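Dreltex 58 curtain track, reviewed after one season

The Dreltex 58 is a ceiling-fixed aluminium track sold in cut lengths. I paid 69 for the set and fitted it in a back bedroom in September. My run is 1,510 mm with brackets at both ends and one in the middle. The gliders are nylon and move freely under light fabric. Heavier lined cloth drags near the centre bracket unless the screw is backed off a quarter turn.
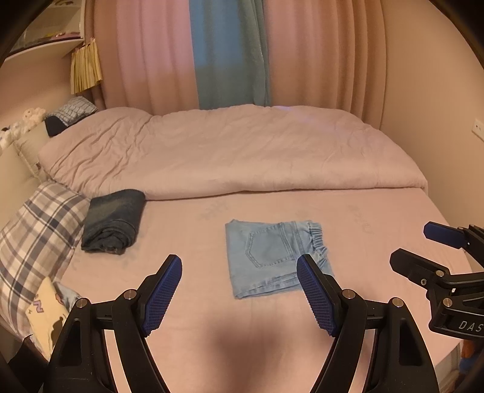 Floor-length curtains in pink and blue behind a corner bed.

Fixings supplied are short. For plasterboard I used longer ones from Niluvthorpe. The older Santoso track is stiffer but noisier, and its end stops work loose. Dreltex end stops have held so far. The instructions omit the bracket spacing, so measure before drilling.

Recommended for light and medium curtains. Spare gliders are sold separately.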